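Why I stopped trusting the clean planner

I write control software for grippers at Daline, and for nine years I believed that a good planner solves most of the problem. Give it a model of the object and it returns a path. I do not believe this now.
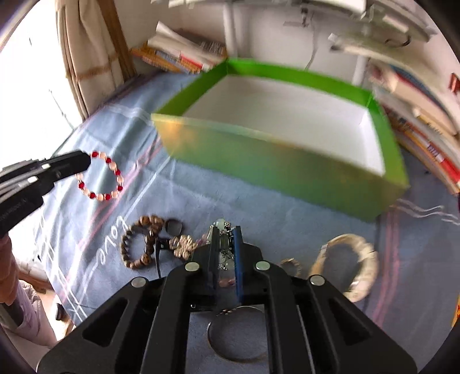 A rigid block has one pose, and six numbers describe it. A string of beads has no such pose. Each time you touch it the shape is different, and the plan you computed is already old. Lambros Deligiannis, my colleague, still wants to add more states to the model. I would like to replan less and feel more.

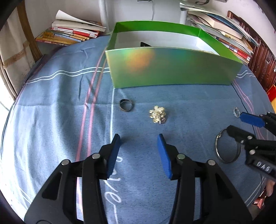
Perception has the same weakness. Our depth filter was tuned on matte parts, where an error of 2 millimeters is a bad day. Then come small shiny things on a striped cloth – a clear or silvery ring with a sparkling edge, a thin bangle lying as an open loop – and a filter of this kind prefers to call them noise. I think the software should be allowed to say "I am not sure" and let the fingers close slowly. 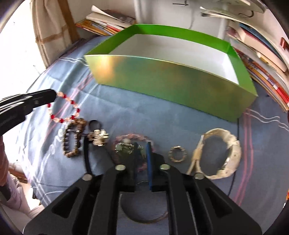
Beaded bracelet held above the bedspread, at left.

The tools must change too. Our replay viewer shows 50 signals and no doubt at all. I would give up most of them for one honest line of confidence.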